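The green napkin years

My aunt Gudrun Sperling could fold anything. Hankies, tea towels, the paper bags the rolls came in. At Christmas every plate had a pointy green napkin on it, and we children were told on no account to touch one before the soup. I touched mine, obviously, and spent the whole first course trying to get it back into shape under the table.

So when I finally signed up for an evening folding class this August, at the grand old age of never mind, I thought it would be in the blood. It was not in the blood! Ida Wegener, who teaches it, put a sheet of green in front of me and asked for a triangle. A triangle! I made something closer to a sock.

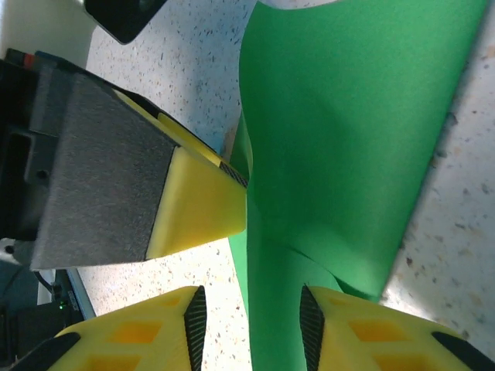
Ida's first rule is that you flatten everything before you start. Palms out from the middle, no rushing, and if there's a ripple you go back and do it again. I'd always gone straight for the corners (I'm a corners person, I butter toast the same way) and then wondered why my edges wandered off. She also made us take our rings off, which I grumbled about until I snagged mine on a very nice bit of cotton.

The second evening was all triangles. You bring one corner over to its opposite, hold the pair together and only then press along the fold, starting in the middle. Benedikt Haberkorn, at the next table, did 10 in the time it took me to do 3, and his were so crisp I wanted to throw mine at him.
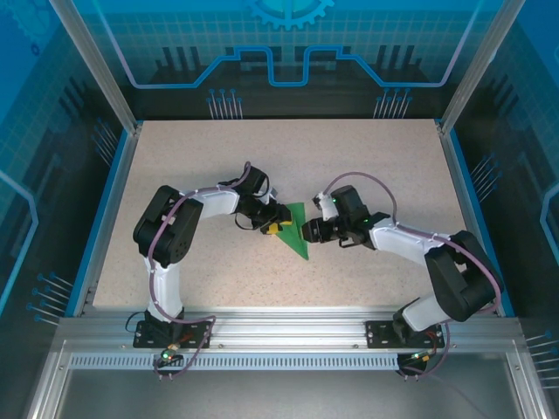

I did get better, though. I bought a pack of 200 paper squares and worked through them in front of the telly, and the kitchen drawer still won't shut properly. My husband uses the failures for shopping lists, so we go round the supermarket reading "eggs, bleach" off the wing of a would-be swan.
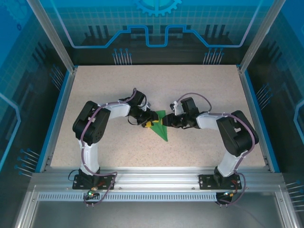 Points are my weakness now. Getting a long one to come out sharp takes more patience than I was issued with, and my thumbs always want to squash the end. Keep your fingers well away from it, up at the wide part, one hand to each side, the way the green one is being held with its longest point aimed at the near edge. Then you can lift the thing off the table without denting the bit you've worked so hard on. I did a whole set for my sister's birthday lunch, green ones of course, and carried them in from the kitchen one at a time. My nephew had his undone before the soup came out.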